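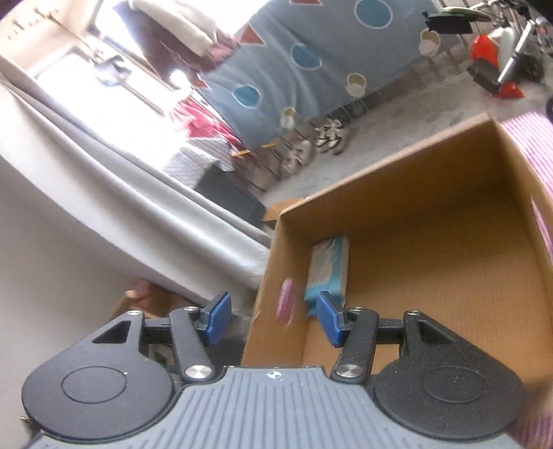
Hi, I'm Nazma, and Groltik is what happened when I packed up one apartment too many. We're a small packing and unpacking company. We box up homes and we empty boxes back out again at the other end, and in between somebody else drives the truck (my knees and I have an agreement about stairs).

I started out helping friends. Then it was friends of friends, and then a woman named Kumudini Siriwardena called me in June and asked what I charged. I didn't charge anything! I had never thought about it. I said the first number that came into my head, which was 180 dollars for the day, and she laughed and said she'd pay it if I'd come back and do the unpacking too. Kumudini works with me now. She runs the kitchen side of things, and if you have a cabinet full of mismatched glasses with sentimental value, she's the one you want.

There are five of us these days. Sunil Begum does books, records and anything that gets heavy faster than you'd expect. He will tell you that books go in small boxes and he'll tell you again on the phone the night before. Thu Lại handles closets and linens, and she folds a fitted sheet in a way I've watched maybe a hundred times and still can't copy. Rimantas Lepik takes care of garages, sheds and the drawer everybody has with the batteries and takeout menus in it. I do a bit of everything, plus the schedule, plus the coffee.

How we work: one of us comes by first and walks through the place with you. It takes an hour or so, we don't mind mess, and please don't clean up for us. We want to see how you live in the rooms, because that's how we decide what gets packed last and opened first. After that you get a plain list with a price at the bottom. Then we show up at 8 in the morning with boxes, paper, tape and labels.

About the boxes. We like cardboard with handle holes cut in the sides, and we reuse them for as long as the bottoms hold. You're welcome to keep yours for a while after a move, but we'd love them back! We once tried stacking plastic crates for a whole season and I still have a pile of them in my garage. They're fine for some jobs. They don't flatten, though, and our van (we call her Lins, after the town where Rimantas found her for sale) is not a big van.

Every box gets one room written on it and one line about what's inside. We pack soft things around hard things where we can, so your towels and blankets may turn up next to the mixing bowls. It's all on the label. And every home gets a first-night box, which was Thu's idea. It holds the stuff you'll want before bed: soap, a towel, chargers, tea, toilet paper, a packet of wipes, the cat's dish if there's a cat. We hand it to you instead of putting it on the truck. People call us more about that one box than about everything else put together.

Unpacking is my favorite part. We put things where you'll reach for them, we wipe the shelves first, and we take the empties away when we leave. If you hate where I put the colander, move it, I promise I won't be hurt.

We mostly work in Pomurside and the neighborhoods on either side of the river. Our space is upstairs at 238 Presevo Street, with the green door, and you can drop off used boxes there between 9 and 4. Leave them flat on the landing if we're out on a job. Tape on is fine, we'll peel it.

We don't move pianos, we don't pack paint or propane, and we need at least 2 days' notice, even for a studio. If you're already in the middle of it and surrounded, call anyway and we'll see who's free. Ask for me or Kumudini.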